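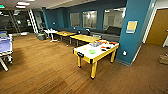 Bredard Arts Center, rehearsal room booking

grisby_tenor
Apr 25, 2020
Does anyone know how the center is going to handle the room bookings we already paid for? Our choir has the upstairs rehearsal room on Tuesdays through October. The form on their site still only lets you change the date, not cancel.

mtamiru
I run the Nurko Street Players. We wrote to the office and got credit for the spring dates, no refund. You have to give the booking number and the room. Ours is 402.
Meron Tamiru

pitband7
Credit is useless to a group that might not exist in the fall. Ask for the money back.

mtamiru
It depends on the group. We have a show to put on whenever they open, so credit is fine for us. They took it off the same day I asked.

grisby_tenor
The upstairs room was $371 for the season. We're 14 people and no grant, so I'd rather have it back. Is there a refund line in the agreement? I can't find my copy.

Annag G
Page two, under "Closure by the Center." If they close the building, you can pick credit or refund. If you cancel, it's credit only. So don't use the word cancel when you write to them.
Annag Gillies

pitband7
That's what I said.

Annag G
You said ask for the money. I'm saying how.

woo_strings
Different question, same building. Has the main hall been repainted yet? We recorded there last October and the echo at the back was bad. They said curtains were going in behind row M.

mtamiru
Curtains are in. They go up to the balcony rail and no higher. Good for speech. I don't think they will do much for strings.

woo_strings
I disagree, ours was mostly coming off the back wall at floor level. But I haven't heard it since. 214 seats and they all sounded different.

grisby_tenor
Wrote to the office this morning using Annag's wording. They replied that refunds go out by check to whoever signed the agreement. For us that's our old director, who moved to Woo County. Does anyone know if they will change the name?

Annag G
They did for us. Both people had to sign the letter.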